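Ullero City Costs, paid edition: a review after four months
June 14, 2020

I moved for work three times in eight years, always inside the same country but never to the same kind of city. Each time I made my own spreadsheet with rents, bus passes, school fees and the price of lunch. In February I was asked to help our office compare six places for a new branch, and I did not want to make the spreadsheet again. So I bought a subscription to Ullero City Costs, the online tool for comparing living costs and jobs between cities.

The free version shows two cities side by side and very few numbers. The paid version costs 18 dollars per month and covers 494 cities. You choose a home city, you put in a salary, and the tool says what salary you would need in another place to live the same way. You can change the size of the household, the type of apartment and how you travel to work.

What I like most is the rent data. It is divided by district, and for every district there is a small gray line that says how many listings were used and from which month. When the number is small, the line becomes orange. I wish more tools did this. For the city where I live now, I checked nine districts against the listings on my own street and the streets of my colleagues. Seven were close. The two others were too low, both of them near the new metro line, where rents went up very quickly last year.

The commuting part is weaker. Ullero measures the distance from the district to "the center," and every city has only one center. This is fine for an old town with a cathedral and a market square. In a big city where the offices are spread along a ring road, it gives strange results. One suburb was marked as 70 minutes from work, but the business park where our branch would be is at the other end of the same suburb, and people there go by bicycle.

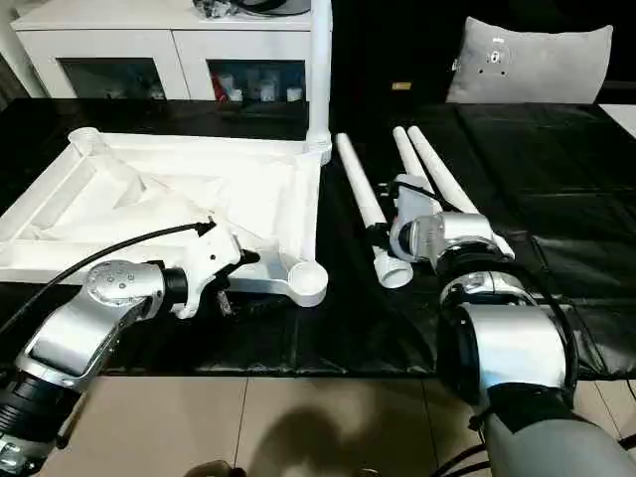
Seema Mathur wrote to me after I posted the first half of this review on the forum, and she disagrees with me on this point. She uses the tool for hiring, and in her opinion one center is enough if you only want to rank cities and do not want to choose a street. For the street, she says, you must go there and take the bus at eight in the morning. She also told me that you can move the center by hand in the settings, under "Advanced," then "Reference point." I had not found it. I tried it the same evening and it works, but you have to do it again for each comparison, and it is not kept when you export.

About the export: it is a spreadsheet file with a limit of 2,000 rows. For six cities with all districts I passed the limit and had to make two files. The columns were in a different order in the second file. I wrote to support, and they answered the next day, politely, that this is known.

I tried two other services before I decided. Skonik is cheaper and has nicer maps, but its prices are entered by users and some of them are very old. I found a monthly pass that has not existed for years. Ambaye has the best information on wages, with separate figures for many professions, and almost nothing on housing outside the capitals. If your question is only "how much will I earn there," take Ambaye. There is also Netia, but they sell only to companies with a yearly contract, and I did not get a trial.

One more thing for this year. Many of the job figures in Ullero are still from the winter, before offices closed. The rents are newer. When you put the two together you get an "opportunity score," and I would not use this score now. I turned it off (the small eye next to the column name) and worked only with rent, transport and food.

The subscription renews automatically. The cancel button is on the billing page, at the bottom, and a confirmation email comes within a few minutes. I have kept mine until the branch is decided. For a single family planning one move, I think one month is enough, if you export everything before it ends.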